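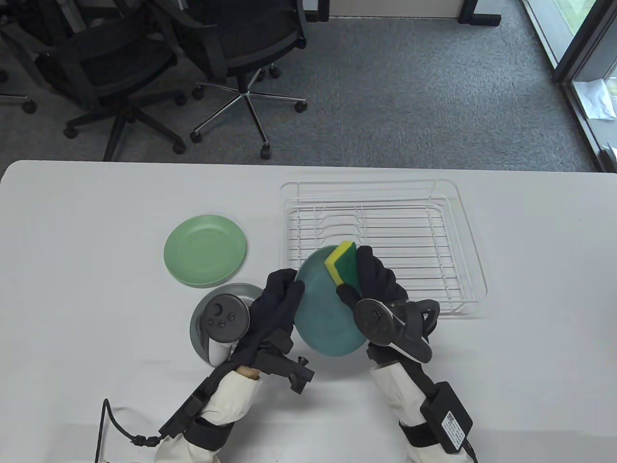
Figure 2. Scrubbing of plate faces at the shared table.

3.2 Hand-washing of plates

Plate washing in shared workplaces is usually treated as part of a longer kitchen task, together with scraping, rinsing and putting away. In this section it is considered on its own, from the moment a plate is lifted to the moment it is set in the rack. The step of interest is the scrub, in which one hand supports the plate and the other moves the sponge. In Figure 2 (first panel) the plate is held upright by its lower rim and the yellow layer of the sponge is uppermost, so that the colour of the layers gives a simple means of coding which side is in use. We coded sponge side, plate angle and supporting hand for each scrub. Plate angle was recorded in three classes: flat (plate resting on the table), tilted, and near upright.

Plates were of a single form with a raised rim. The rim matters to the coding in two ways. It offers the fingers an edge to curl around, and it forms a shallow corner on the inside of the plate where the sponge tends to ride up and miss a narrow band. Following the scheme used in the Skermont kitchen study, the plate face was therefore divided into centre, band and rim, and each stroke of the sponge was assigned to the zone in which it ended. Strokes that crossed the whole face were entered under the rim. Two coders worked separately, and differences were settled by a third reading.

A total of 205 scrubs were coded. Of these, 40 were set aside, mostly where the supporting hand hid the zone of contact. In the rest, near-upright holding was the most common class. Flat scrubbing was seen chiefly at the start of a plate, before the washer had settled on a grip. Change of supporting hand within a single plate was rare and was nearly always linked to turning the plate over to reach the back.

The place of the rack was also noted. A rack set to the right of the washer favours release from the right hand, and where the sponge was in that hand it had to be put down or passed across first. Washers who scrubbed with the left hand had no such step. The plate was already held at the right rim and could go directly to the rack. Stacking order was not controlled, and plates waiting to be washed were left flat on the table wherever the washer chose to put them.
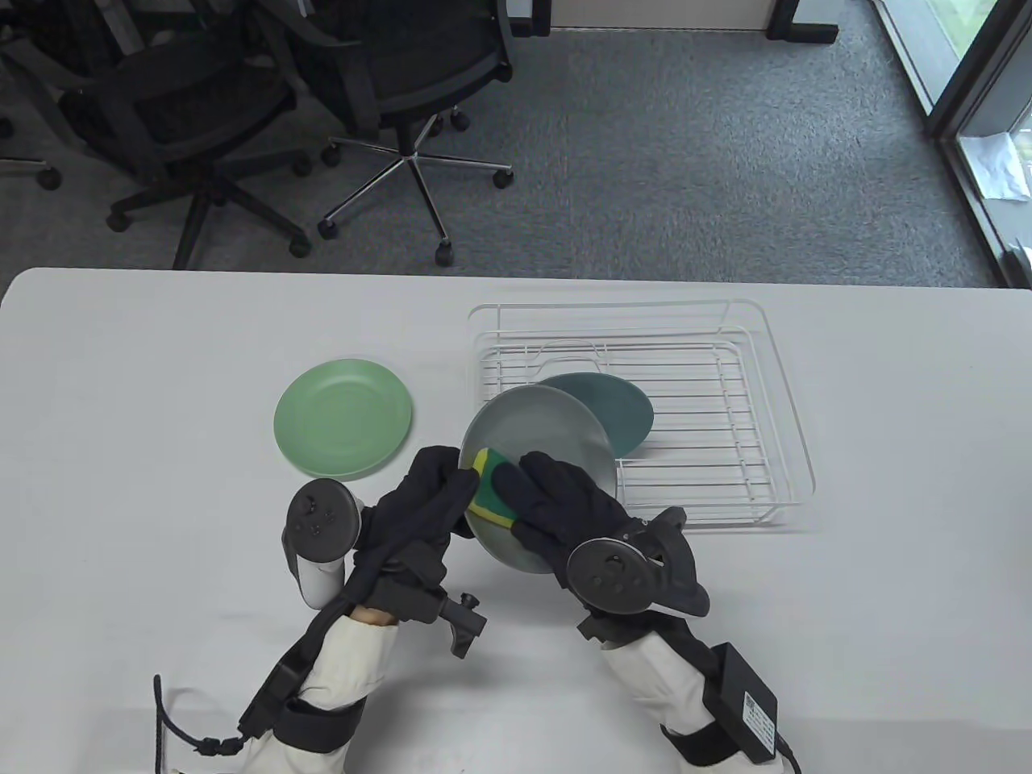 Bohdan Dmytriv, commenting on an earlier draft, objected that the side of the rack and the hand used for the sponge could not be separated in the present data, and that a washer's usual habit at home might account for both. He further suggested that the band inside the rim be scored by residue left behind and not by strokes alone, given that a stroke may end in a zone without cleaning it.

The first point is accepted. Rack side was fixed within each session and no claim is made here about its effect on hand choice. On the second, residue scoring would call for a standard soil applied in a known amount, which was outside the scope of this work. Stroke counts are reported as a measure of effort by zone and should be read only in that sense. Both matters are taken up again in Section 5.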